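Griltness Arm Project -- Equipment Plan and Budget
Team: Karla Cortés, Ekrem Canpolat, Brisa Espinoza
Advisor: Estíbaliz Bravo
Submitted 10/12/2018

1. What we were asked to do

Our job was to write a purchase list for a second dish-handling station. The budget is $2,000, and the arms are not part of it. We used the existing station to decide what the new one needs.

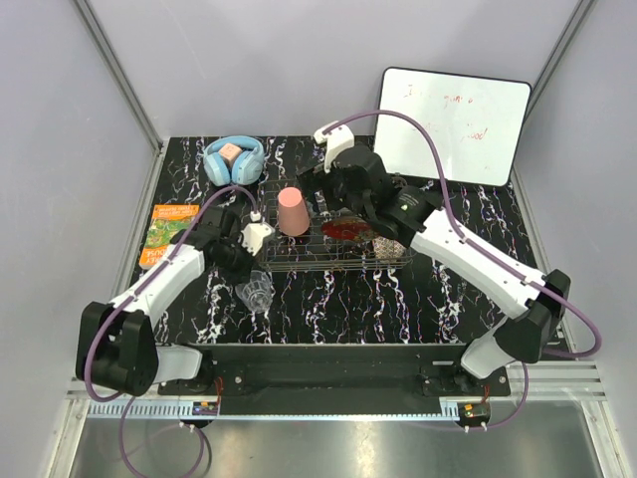

Most of the money goes to parts that wear out or get pulled on. Cables come first. Ekrem priced a set with extra length at $172 from Prestberg, and we want two sets.

2. Dishes and rack

We plan to buy mixed tableware, not a matched set. Plates, bowls, cups and tumblers all need a different grasp, and the rack has to take them all. Secondhand is fine -- Brisa found a lot at Salinas for $50.
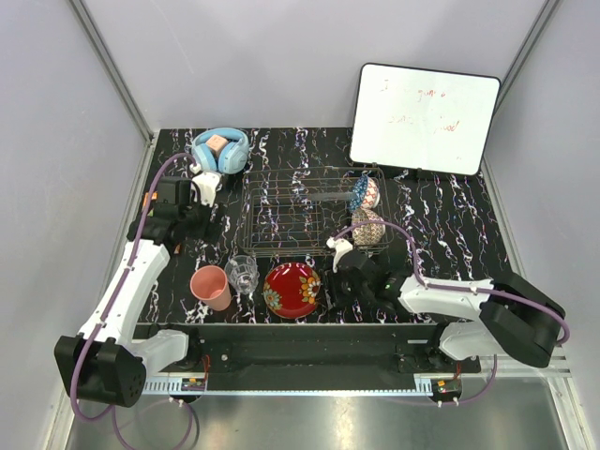
Figure 2. Station with wire rack, two bowls, cup, tumbler and red plate.

The tabletop is still open. A patterned top like the current one costs more than plain black, and Karla wants to keep it so results can be compared between stations.

3. Gripper parts

Finger pads should be ordered as spares from the start. We put down 5 pairs. Drustwood quoted a lead time that runs into December, so this order goes in first.

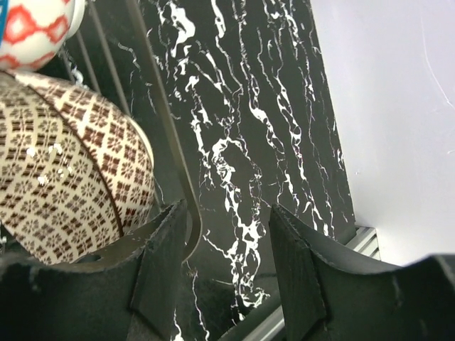 4. Open items

Elvia Figueroa still has to approve the second cable set. Shipping from Drustwood is not in the total yet.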